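Search this site Search Menu
4 min read
3 comments 11 shares

Sim-to-real reading group, minutes, 14 September 2022

I'm taking notes again, so apologies in advance for the bits where I got interested and stopped writing. We started a few minutes late while the projector woke up. Last meeting's minutes were accepted with one fix: I had written that the Karnard planner was dropped, and it was only parked.

1. Bin picking in simulation

Most of the hour went here, and fairly so. The Andthorpe people ran us through the new results on randomizing the workshop before each training episode. The old way was to shuffle only the parts. The new way also changes the table surface, the wall colors and the direction of the light, and it nudges the rack and bins a little so the policy can't just memorize where they are.

They did 300 simulated trials with the policy trained the new way, and it finished 76 percent of them. I asked what "finished" means (I always ask, sorry) and it means the part was picked out of a red bin and released inside the target area, with no contact with the rack along the way. A part that lands and then bounces out is a fail. There was some grumbling about that rule, but we kept it — changing the scoring halfway would make the March numbers useless for comparison.
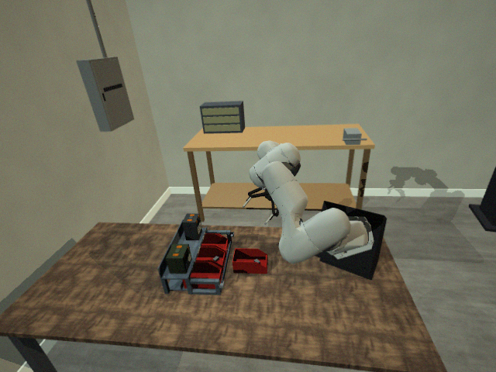

What surprised me was where the gain came from. I would have bet on lighting, and I lost. When they turned the randomizations off one at a time, lighting hardly moved the result, and table texture mattered most by a good margin. The guess in the room was that a mottled wood grain can pass for a small gray part if your image encoder is lazy. It's only a guess so far! Somebody wanted to write it into the paper as a finding and we talked them out of it until there's a proper test with plain and busy surfaces side by side.

We also went over the failures. The biggest group is parts sitting close to a bin wall, where one finger hits the rim on the way down. Two ideas came up: tilt the wrist on approach, or start with the fingers less open. The second is a one-line change so we'll try it first.

2. The real bench

The Medina cell gets its table next. We had a long side talk about tabletops, and Fevivwood can send us offcuts in different grains so we can swap surfaces without rebuilding anything. I'm weirdly excited about this. The plan is 10 picks per surface to begin with, just to see if the simulated ranking of surfaces holds up at all.

Camera calibration is still slow, almost 11 minutes per run, and everyone hates it. No decision, but I said I'd look at whether we can skip the second pass.

3. Code and logs

Random seeds are now saved with every episode. They weren't before, which cost me a whole afternoon of trying to replay one bad grasp. Please pull the latest version before you run anything new.

Actions
- Andthorpe: rerun with a narrower starting grip, same seeds
- Andthorpe: plain versus busy surface test
- Me: calibration second pass, order the offcuts
- Everyone: read the Karnard notes before we un-park it

Next meeting is same room, same time, and the planner goes first on the agenda.

Share this 11 shares
3 comments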